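ロボットのうでを画面の中で動かす学習キット「クリネ」のしくみ
小学校高学年から中学生向け

シミュレーションとは、本物のかわりに、コンピューターの中で物の動きを計算してたしかめる方法です。クリネ(Kurine)は、この方法でロボットのうでの動かし方を学ぶための学習キットです。コレンベルク(Kollenberg)という会社が作っています。このページでは、キットに入っているもの、画面の中で行われている計算、できることとできないことを順に説明します。

1 キットに入っているもの

箱の中身は、操作用のコントローラー2本、USBケーブル、そして81ページの説明書です。ロボット本体は入っていません。ロボットはソフトウェアの中にだけあり、パソコンにインストールして使います。インターネットにつなぐのは、最初の登録と更新のときだけです。

ソフトウェアには49の課題が入っています。はじめの課題では、うでを1本だけ動かして、決められた場所に指先を近づけます。後半の課題では、左右のうでを両方使います。課題は番号順に進める必要はありませんが、20番より後の課題は、関節の説明を読んでから始めてください。

2 うでの関節

人間のうでは、かた、ひじ、手首で曲がります。このように曲がったり回ったりする部分を関節といいます。ロボットのうでにも関節があり、その中にはモーターが入っています。モーターが何度回ったかを表す数を「関節角度」とよびます。

すべての関節角度が決まると、指先の位置も1つに決まります。角度から指先の位置を求める計算を「順運動学」といいます。反対に、指先を置きたい位置から角度を求める計算は「逆運動学」です。逆運動学では答えが2つ以上見つかることもあれば、1つも見つからないこともあります。遠すぎてうでがとどかない位置には、答えがありません。

クリネでは、コントローラーを動かすと手先の目標位置が変わり、ソフトウェアが逆運動学の計算をして、それぞれの関節に角度の命令を送ります。答えがないときは、画面の左上に黄色い三角の印が出て、うではその場で止まります。

3 時間をこまかく区切る

画面の中の世界では、時間がなめらかに流れているわけではありません。短い時間に区切り、1区切りごとに計算をくり返しています。クリネの標準の設定では、1秒間に500回の計算を行います。

1回の計算では、おもに次のことを調べます。

・それぞれの物にどのような力がはたらいているか
・物と物がふれているか
・次の区切りで、物がどこへ動くか

物どうしがふれているかを調べることを「衝突判定」といいます。判定をしないと、指は物の中を通りぬけてしまいます。計算の回数をへらすと、パソコンの負担は軽くなりますが、速く動く物の判定をまちがえやすくなります。設定画面では回数を変えられますが、最初は標準のまま使ってください。

4 つかむ動作

物をつかむには、両側から指でおさえる力と、指と物の間の摩擦が必要です。摩擦とは、ふれあっている面がすべるのをじゃまするはたらきです。摩擦が小さいと、強くおさえても物はすべり落ちます。

物の形も関係します。球は、指とふれる部分が小さく、力の向きが中心からずれると転がって逃げます。円柱の形をした缶は、横からはさめば安定しますが、たおれて横向きになると、球と同じように転がります。課題に球と缶が両方出てくるのは、このちがいを比べるためです。

つかむ動作は、ふつう4つの段階に分けて考えます。近づく、指を開く、はさむ、持ち上げる、の順です。慣れないうちは、指を開くのがおそく、指先で物をはじいてしまう失敗が多くなります。物に近づく前に指を開いておくと、この失敗はへります。

5 画面の見方

作業の画面には、台と、その上の物と、左右のうでの一部が映ります。視点は台を見下ろす高さにあり、うでの全体は見えません。手前と奥のどちらに指があるのかは、画面だけでは分かりにくいので、かげを手がかりにします。光の来る向きが分かれば、物とかげのはなれ方から、高さの見当をつけられます。物が台から高くはなれるほど、かげも物からはなれていきます。 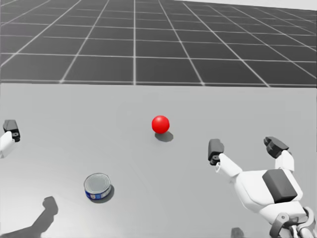 図1 クリネの作業画面。赤い球と缶が台の上にあり、右手は指を開いている。球のかげは右下にのびている。

奥の床に引かれた白い線は、ます目になっています。遠くのますほど小さく見えるのは、画面の絵が遠近法で計算されているためです。

6 本物のロボットとのちがい

シミュレーションの結果は、本物と完全に同じにはなりません。本物のモーターにはわずかなおくれがあり、指の表面は使うほどすりへります。台のかたむきや、ほこりも動きに影響します。ソフトウェアに入れていない条件は、計算の結果にも表れません。

説明書を書いたジネブラ・サラさんは、同じ課題を、摩擦の値を変えて80回以上試すことをすすめています。値が少し変わっても成功する動かし方なら、本物のロボットでも成功する見こみが高くなるからです。記録は「ログ」の画面に自動で残り、表の形で保存できます。

7 使う前に確認すること

・対象は10才以上です。登録は保護者の人が行います。
・画面を見る時間は、1回30分までにして休みましょう。
・ノートパソコンでは、電源につないで使います。
・コントローラーの電池は別売りです。
・学校用の「クリネ・ウスカ(Wusska)版」では、先生の画面から全員のログを見ることができます。課題の数は家庭用と同じです。

ことばのまとめ

関節角度:関節がどれだけ回っているかを表す数
順運動学:関節角度から指先の位置を求める計算
逆運動学:指先の位置から関節角度を求める計算
衝突判定:物と物がふれているかを調べる計算
摩擦:ふれあう面がすべるのをじゃまするはたらき

文:ダリオ・マンクーゾ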